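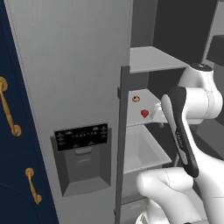
Jun 4, 2022

Fridge task, protective stop fault, continued. The arm is still stopping itself on the reach into the refrigerator, and I now think the trouble is in our collision model and the planner is doing what it was told. The stop comes late in the approach, when the gripper is already out over the middle shelf next to the red fruit and the forearm is leaning in through the opening. The bun at the back of the same shelf is worse. For that one the wrist has to go deeper, and the stop comes sooner.

Log from the overnight batch: 1698 episodes, 111 ended in a protective stop. All of them were on the middle shelf. None on the upper shelf, none on the bin. I had expected the upper shelf to be the bad one, so I spent most of the morning looking in the wrong place.

What I checked, in order:

Joint limits. Fine. The elbow gets close on the deep reach but never inside the margin.

Contact sensor threshold. Raised it, reran 40 episodes from the failed seeds, same stops at the same step. Put it back where it was. Please leave it there.

Shelf collision mesh. This is where it got interesting. The middle shelf in the Kirkora kitchen has a front edge in the collision file that sits 3 cm farther out than the one we draw. The picture looks clear and the physics says the finger has hit the shelf. The force reading jumps in one step and the controller locks the joints.

Hubert Duda exported that kitchen in October, and he says he padded the shelves on purpose when the old gripper was clipping through them. Fair enough, but it was never written down and the padding stayed in after we changed grippers. The Londlow kitchen was exported later without it, which explains why the same policy runs clean there.

Second problem, separate from the first. After a protective stop the recovery script backs the arm straight out along the tool axis. With the fridge open and the forearm at that angle, straight back takes the elbow toward the door frame. In sim this costs us a ruined episode. On the real Akmont arm it would be a bent door or a damaged wrist, and somebody could be standing there. I have disabled automatic recovery in the shared config. If the arm stops inside the fridge it stays stopped until a person jogs it out by hand.

Wanda Sikora wants the stop kept as strict as it is now even after the mesh is fixed. I agree. Loosening it would have hidden this.

To do:
Rebuild the middle shelf mesh without padding, then rerun the failed seeds.
Compare drawn and collision geometry for the door and the bin too. I only looked at shelves.
Rewrite recovery so it retraces the approach path. Hubert has started on this.
Ask Wanda whether the Zieliński kitchen came from the same export. If it did, its numbers from last week need a note next to them.

Mesh rebuild is running now. Seeds are saved in the failed folder under my name, don't clear it.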